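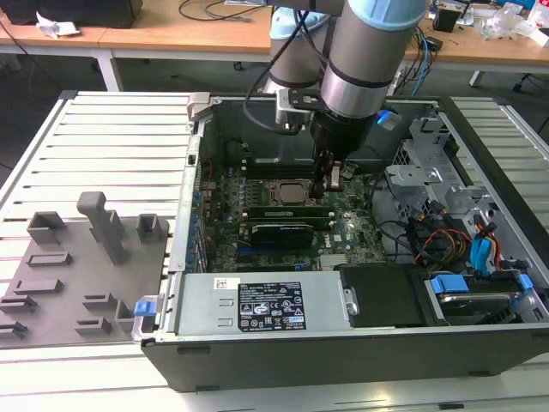 Speaker notes: What I saw at the Plillberg open day

Opening (keep it short, 2 min)

Hi everybody! So on Friday, January 31, 2020 I went over to Plillberg for their open day, and I've been boring my coworkers with it ever since. I'd signed up for the talk on conveyor software (fine, a bit long) and ended up spending most of my time at the Grotden bench, where they had an arm working on a desktop PC. An old Dell on its side with the cover off, the kind we all have under a desk somewhere.

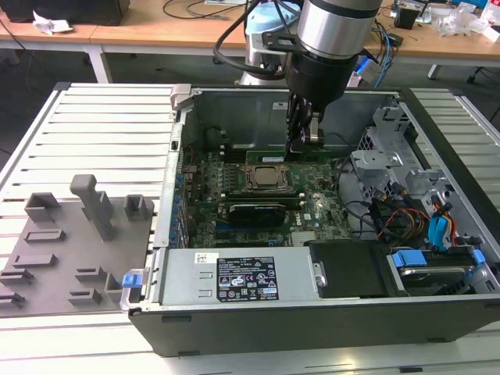 What got me was how tight it is in there. I've pulled memory out of machines like that and I scrape my knuckles every single time! Ask the room: who's ever swapped a RAM stick? Wait for hands.

Then talk about the slotted gray plate next to the case. I want one for my own bench, my screws and bits end up all over the place.
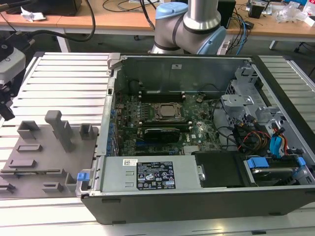 Mention the cables too, because I'd have tied them back first and I'm still curious how other people would handle that. Skip the Hatura story if we're running late. Next visit is in September, sign-up sheet is by the door.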